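Paying off a personal loan early, is the fee worth it?
Forum: Borrowing and Debt
Replies: 11

willwood_dan
I have a personal loan with Cestby. The payment is $229 a month and I have a little over 2 years left on it. I came into a bit of money when my grandmother's car got sold and I could pay the whole thing off in July if I wanted to.

The agreement says there is an early payoff fee of $290. I called and asked if they would drop it and the person on the phone said no, it's in the contract. So my question is whether I should pay the fee and be done, or keep making the payments and put the money in savings. I have no credit cards with a balance. I rent. Car is paid for.

pennyjar
What's the interest rate? You can't answer this without the rate.

willwood_dan
Sorry. It's 14 percent. I took it out when my credit was worse.

pennyjar
Then pay it off. Ask them for the payoff amount in writing, with the date it's good through. Then add up all the payments you have left. If the payments left come to more than the payoff amount plus $290, you are ahead by paying it off. At 14 percent with two years to go it won't be close.

Check whether the payoff figure they give you already has the fee in it. Mine did and I nearly counted it twice.

Tollgate
I'm going to disagree a bit. You didn't say what you have in savings now. If paying this off takes you down to nothing, don't do it. You can't get that money back out of a loan once it's in there. If the transmission goes in August you'll be applying for another loan, and maybe at a worse rate than 14.

I would keep at least three months of rent and food in the bank before I sent Cestby a dime.

pennyjar
He's paying 14 percent to hold on to cash that earns him 4. That's an expensive cushion.

Tollgate
It's a cushion he can use. I was laid off with a paid-off loan and an empty account and I would have traded places with anyone who had it the other way.

willwood_dan
I'd have a little under two months of expenses left after paying it off. So not nothing, but not three months either.

mrs_henham
Is there a reason it has to be all or nothing? Most lenders let you pay extra toward the principal. I had a loan for our kitchen and I sent extra on top of the regular payment most months. No fee was charged because the fee in my contract was only for closing the loan in the first year. Read the exact words in yours. Look for "prepayment" and also look for "partial prepayment," which may be in a different part.

If you do send extra, tell them in writing that it goes to principal. Otherwise some lenders treat it as your next payment made early and you save very little.

The kitchen is still not done, by the way, but the loan is. We got the wall tile up and stopped there.

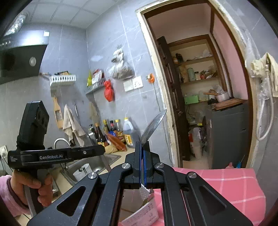 5 things to check before you send extra money

1. Whether the fee applies to partial payments or only to closing the loan.
2. Whether the fee ends after a certain date. If it drops off in a few months, waiting may be cheaper.
3. How the extra is applied. You want principal.
4. Whether autopay stays on. With mine I had to make the extra payment separately and leave autopay alone.
5. Whether you bought payment insurance with the loan. If you did, part of it may be refundable when the loan closes, but you usually have to ask.

willwood_dan
Thank you, this is useful. I found the section. It says the charge applies "if the loan is paid in full before the final 12 months of the term." There is nothing in there about partial payments that I can see.

Aksel Mikkelsen
I did loan servicing for nine years, at a different lender. That wording is common. Read plainly, it means two things. You can send extra principal now, and once you are inside the last 12 months you can close it with no fee.

There is one thing to ask about. When you make a large principal payment, some lenders leave your monthly payment the same and the loan ends sooner. Others recalculate the payment and keep the end date. And if the loan ends sooner, you want to know if "final 12 months" is counted from the original end date or the new one. Get that answer by email or through the message center. A phone answer won't help you if there's a dispute.

Also leave a real balance on it. If your extra payment takes it to zero or close to it, they will probably treat it as a payoff.

Grímsdóttir
I still think everyone is making this too complicated. $290 is not much more than one monthly payment. I paid a fee like that two years ago and never thought about it again. There's some value in not having to track the thing.

Tollgate
There is, but he can get most of the savings without paying it. I like mrs_henham's way. Put half of the money on the principal now, keep the other half in savings, and close it out when the fee is gone.

pennyjar
I can live with that. I'd put more than half on it, but it's his money. The part you leave on the loan is still costing you 14 percent, so compare that interest with the $290 before you decide to wait it out. If the interest is higher, waiting for the fee to drop off doesn't save you anything.

willwood_dan
OK. I sent them a message asking about the end date question and how extra payments are applied. I also asked for a payoff letter so I have both numbers in front of me. I did not buy the payment insurance, I checked.

mrs_henham
Good. Save a copy of whatever they send back, since the message center on mine only kept things for 90 days.

willwood_dan
Update. They answered. Extra goes to principal if I pick that option on the payment page, the monthly payment stays at $229, and the 12 months is counted from the original end date. No fee on partial payments. I'm going to put a little more than half on it in July and leave the rest in savings.

Grímsdóttir
I'd still have paid the fee. Good luck with it.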